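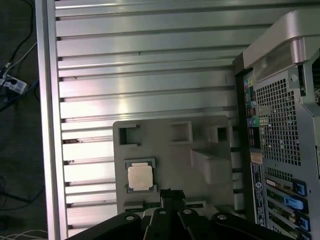

4.2 Preparing the processor and the parts tray

Before you open the computer, put all small parts in one place. The Cirkar tray has a pocket for the processor, and the processor must stay in it until step 5 of this section. Put the tray flat on the bench, as on the ribbed aluminum top here, with the processor in its square pocket and the metal cover facing up. The other openings of the tray may stay free. Do not put screws in them, they are difficult to take out again.

Note: A bench with grooves is good for clamping, but small screws roll into the grooves. Keep a magnetic dish near you.

1. Switch off the computer, pull out the power cord and wait 14 seconds.
2. Touch a bare metal part of the case. If you have a wrist strap, wear it during all the work.
3. Lay the tower on its side and remove the side panel. Keep the panel away from the edge of the bench.
4. Move the cables away from the socket. Do not pull on them — the plugs of older drives break easily.

CAUTION: Never touch the gold contacts of the processor. Hold it only by two opposite edges.

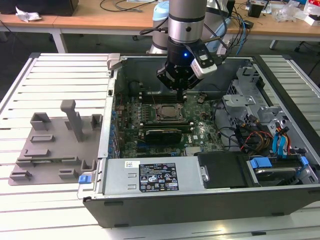
5. Open the metal frame of the socket and lift the processor out of the tray. Find the small triangle on one corner and bring it to the same mark on the socket.
6. Lower the processor straight down. It must lie flat without any force. If it does not, lift it and check the direction again.
7. Close the frame and lock the lever. Some resistance of the lever is normal.

Note: Memory modules are installed after the processor. The notch in the module must meet the key in the slot. Press on both ends until the latches close. See section 4.3 for the order of the slots.

CAUTION: Do not open the power supply unit, also when the cord is out. It has no parts which the user can repair.

If the lever does not close, stop and write to the Cirkar service desk, attention Gudrun Vogler. Please give the form number 43 and the date of purchase.

Revised 09/08/2026, G. Morelli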